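Storage and handling of desktop processors in a moulded tray
Project report, second-year module in Manufacturing and Materials
Sajib Sivakumar
Submitted 10/10/2021

1. Background

Used desktop processors arrive at the Navaratnam teaching workshop in mixed condition. Until this year they were kept in antistatic bags inside a shallow drawer. The bags slid over one another, the labels came off, and finding a particular part meant opening most of them. The workshop asked for a storage method in which each processor has its own place and can be taken out by its edges.

The project looked at one option, a grey plastic tray with raised tabs and slots. The work covered the fit of the processors in the tray, the handling of the parts during loading, and the marking of stored items. Electrical testing was outside the scope.

2. Parts and materials

The processors are of the type with a metal heat spreader fixed over a green substrate. The contacts are flat gold-coloured pads, so there are no pins to bend, but the pads pick up grease from fingers and must be kept clean. The substrate is thin compared with the heat spreader and extends past it on all sides. This exposed border is the only part of the processor that should bear against the tray.

Two tray designs were considered. The Modeck pattern holds each part flat in a pocket. The Skastura pattern holds parts on edge between raised walls. The flat pocket gives better protection to the contacts but takes up far more area. With some 300 processors to store, the upright arrangement was chosen.

3. Loading and fit

Loading was treated as a separate task from storage, as most of the damage recorded in the old drawer log was at the corners. A processor brought down square to the tray tends to land on top of a wall. If it is brought in at an angle, the lower edge finds the slot first and the part can then be turned upright. The angle is not critical, but the heat spreader should face the same way for every part in a row.

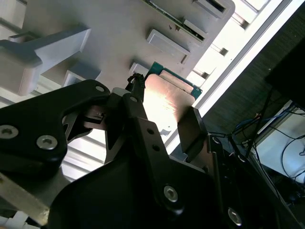
The raised tabs have bevelled edges, and these were looked at closely during the fit checks. A bevel gives the substrate a surface to slide along when it is slightly out of line. A square edge does the opposite and stops the part dead. Where the fit was tight, the fault was usually a thin line of flash left along the wall by the moulding process. It was removed with a plastic scraper -- a metal blade was tried once on a spare tray and left a groove.

Small components on a board edge need clearance from the walls. This matters for the few narrow circuit boards that are stored with the processors. They were given the end slots, where the gap is wider.

4. Trial

The trial used 40 scrap processors. Each was loaded, left in place, removed and inspected under a bench magnifier, and the cycle was then repeated until 400 insertions had been logged. Three parts showed fresh marks on the substrate border. All three came from the same slot, in which flash was later found. No new marks were seen on the contact pads.

Glare from the heat spreaders made inspection slow. Moving the lamp to one side helped more than dimming it.

5. Marking

Paper labels from Wolteck were fixed to the tray beside each row. Nothing was stuck to the processors. The row letter and slot number are entered in the stock sheet when a part goes in, and the entry is cleared when it comes out.

6. Further work

The trays have not been tested when stacked. A lid would be needed for this, and the clearance above the upright parts should be measured before one is ordered. The stock sheet will be checked against the trays in March.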